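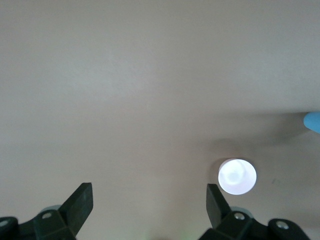
Rumham Tabletop Demos

README for the Rumham set, part of Kobzar

Hi! If you got to this folder, you probably want to train a policy on two-arm tabletop work, or you want to know why your loader is complaining. Both are covered. I wrote most of this file on a Friday evening after the last upload, so it wanders a bit, and I've been patching it ever since.

Rumham is a set of teleoperated demonstrations with cups, bowls and a toaster. I drove both arms by hand through a pair of leader arms, one per side, and the follower arms copied what I did. There are 616 episodes in the release. I recorded 900 and threw out the rest for reasons I get into further down. Everything was collected in the Idbridge room on one table, with one operator (me), which is a real limit and you should plan for it.

What's in the folder

episodes/ has one subfolder per demonstration
splits/ has the train and held-out lists as plain text
notes/ has my session notes, typos and all
tools/ has the loader, the replay script and a small viewer

Each episode has joint positions for both followers, joint positions for both leaders, gripper openings, the video streams and a line of text saying what the task was. The leader and follower joints are stored separately. Please use the leader values as your action if you want what I asked for, and the follower values if you want what the arm did. They differ more than you'd think, mostly when a finger is pressing on something. The leader keeps closing and the follower can't, and that gap is the only hint of grip force you're going to get. I have no force sensors.

The tasks

There are 7 task labels. They are short and I tried to write them the way I'd say them out loud:

pick up one cup
pick up both cups
lay a cup on its side
stand a cup up
move a cup next to a bowl
put one bowl beside the other
pass a cup from one hand to the other

The toaster is on the table in plenty of episodes and no task label mentions it. Treat it as something to steer around. I like having a big thing with a cord back there because my first policies learned a table with nothing on it and then panicked at the sight of a plate.

"Pick up both cups" is the one I'd start with if you care about two arms working together. I grab with both hands at once where I can. 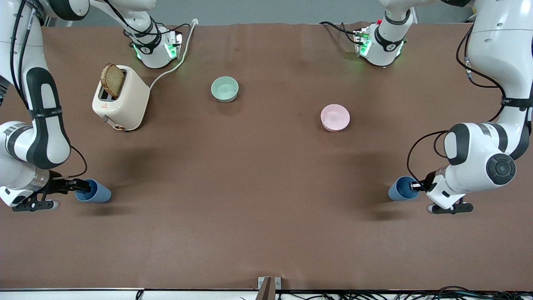
Coming at a cup low and from the side was the hardest thing for me to learn as a driver. From above you can be sloppy, and the cup sort of centers itself as the fingers close. With a cup on its side, you have to bring the fingers in level, and if you're a little too high they ride up over the wall and the cup rolls away. I got much better at it over the month, so early and late episodes look like two different people. Sort by session number if that matters to you. I never managed to make myself drive like my old self again, and I did try!

Left and right

This trips up everyone, me included. "Left" and "right" in the labels and in the joint arrays always mean the robot's own left and right. In the table view, the robot's right arm shows up on the left of the picture. If your policy keeps reaching with the wrong hand, check this before you check anything else. I lost most of a weekend to it.

Cameras

You get a fixed view of the table plus a view from each wrist. The wrist views move with the arm, so the light in them changes a lot from one moment to the next, and pale cups can get very bright up there. I left the exposure alone. If you normalize per image, you may wash out the cup rim, and the rim is pretty much all the wrist view has to go on when you're straight above it. A crop from the bottom is also a bad idea, by the way — you'd lose the fingers.

How I picked what to keep

I watched every episode back at double speed. I dropped it if:

a stream was missing or frozen
I bumped the leader arm and the follower jumped
the label didn't match what I did
I stopped halfway to scratch my nose (this happened more than I'd like)

I did not drop fumbles. If I missed the cup and went back for it, it's in there, and 125 of the kept episodes are tagged "recovery" for that reason. Those are my favorite part of the set. A policy trained without them gets one try and then hovers, looking lost. With them mixed in, mine would at least back off and go again.

Known problems

The leader grippers have a bit of slop near fully open, so tiny opening values are noise. I clip them in the loader and you can turn that off with the raw option.

Pauses. I think before I grab, and you can see it as a stretch of no motion with both hands hanging there. If you train on every step, your policy may learn to stand still too. The loader can skip the still parts, and I'd turn that on.

The scuffs on the table are real and they stay put, so a model could use them as landmarks. Shift your crops around a little.

Things I haven't tried

I haven't mixed this with the Bronwood set. The arms there are mounted farther apart and the joint zero is different, so at minimum you'd need to convert. If you get it working, please send me your conversion script and I'll put it in tools/ with your name on it.

I also haven't tested anything on cups with handles. No promises there.

Getting started

Run the viewer on a few episodes first. Then run the replay script with the arms off and read what it prints. Only after that should you replay on hardware, slowly, with a hand on the stop button and the table cleared. Replay is open loop, so it doesn't know or care where your cup is.

Changes

November: fixed swapped wrist streams in one session, added the recovery tag, rewrote the left and right section because I confused myself again. If you downloaded before that, grab the splits again too. The old held-out list has a few episodes that were also in train.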